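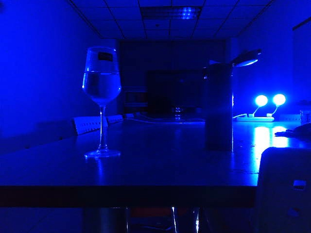

Glass and dark cylinder under blue light

Filed under: Field Guides > Low Light > Mostlow Handbook

4. Setting up for dusk at the reedbeds

Dusk is my favorite part of the whole handbook, and I hope it becomes yours! The color after sundown goes on far longer than most people wait for it. These steps assume you have the Mostlow tripod head fitted and leveled (section 2).

1. Spread the tripod legs wide and push each foot into firm ground. Wet peat will sink under you, so test it with your boot first.
2. Hang your bag from the center hook, low enough that it can't swing.
3. Set ISO to 400 and the aperture to f/9.
4. Turn off image stabilization.

Note: Lingyun Shen prefers f/6 for single reed stems, and her prints are gorgeous. Try both!
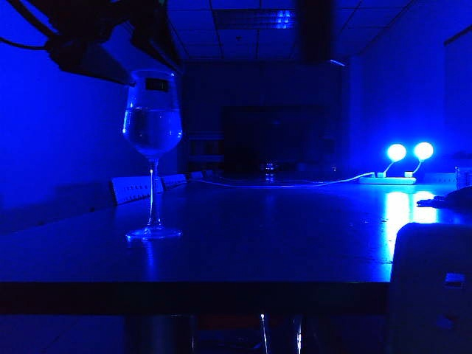 Wine glass, blue light

5. Focus on the nearest stems while you can still see them, then switch to manual and leave the ring alone.
6. Set the timer to 2 seconds and take a test shot.
7. Check the histogram, and add exposure if the left side is piled up.

Caution: Never walk backward along a dike with your eye on the screen. Zeyu Kang lost a boot that way in January, and the water was very cold.
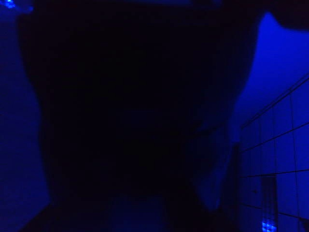 Deep blue and near-black

8. Keep shooting for at least half an hour after sunset. Wind often drops then, and the reeds stand wonderfully still.
9. Wipe down the legs before you collapse them.

Cold batteries fade fast, so carry a spare in an inside pocket. Long exposures are covered in section 5.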